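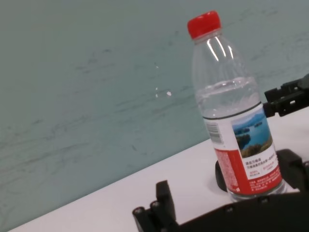 Princely House of Narneno

The Princely House of Narneno is a former ruling family whose head still carries out ceremonial duties in the valley of the same name. The house traces its origin to 1023, when the lordship of Gallano was granted to a younger branch of the Farina family. It has held no political power in modern times, but its head is received as a guest of honour at public events and acts as patron of 134 local bodies.

History

The early lords lived at Gallano and collected tolls on the river Ota. The title of prince was adopted later, after the lordship passed through marriage to the Narneno line. A long dispute over the inheritance divided the family into 2 branches, which were reunited when the last heiress of the elder branch married her cousin.

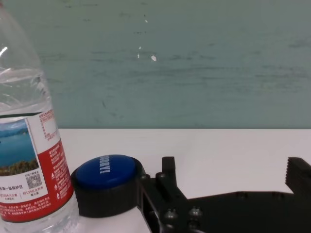 Bottled water with a lake photograph on the label

The historian Annunziata Bortolotti has argued that the princely title was in general use well before it was formally confirmed. Vasilică Enache disputes this view and regards the earliest letters bearing the title as later copies. Both agree that the family archive, which holds 274 charters, has gaps in the years following the division.
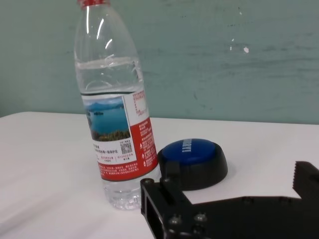
The castle at Gallano was given up by the family and is now used as a court house and public library. The chapel remains in family hands and may be visited by appointment.

Ceremonial role

The head of the house opens the spring assembly each April. The ceremony begins at noon with the reading of the oldest surviving charter, after which the keys of the town are presented and returned.

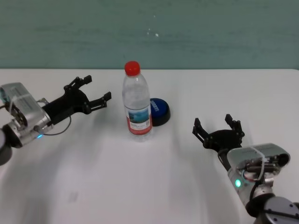 Succession follows the eldest child regardless of sex. The heir uses the title Count of Ota until accession and takes no part in the assembly before coming of age.

See also
Farina family
Lordship of Gallano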